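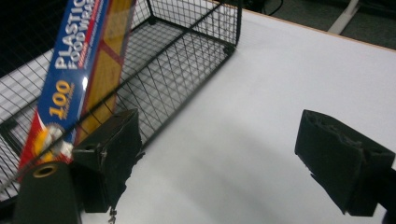 Food wrap box at the gripper, with the wire mesh basket behind.

Reading time: 1 minute

Teaching a tidy-up by hand: tips for boxes and baskets

Last updated: Mar 13, 2019

With a hand-held gripper you do the job yourself and the robot learns from the recording. Small habits at the kitchen table make a big difference later on.

Start each run with the basket in a different spot. We move ours after every five runs.

Long boxes like food wrap swing if you take them near one end. Aim for the middle, close slowly, and wait a moment before lifting.

Tilt the box before it reaches the rim – wire mesh catches card corners.

Keep your free hand out of the way. If you have to steady something, stop and do the run again.

Check the finger pads at the end of each session. Snip off stray threads and replace pads that have gone ragged.

Bendik Sæther at Estlow does 10 practice runs before he records any. Around five is enough once you know the tool.

We use cookies to remember your settings. Accept | Manage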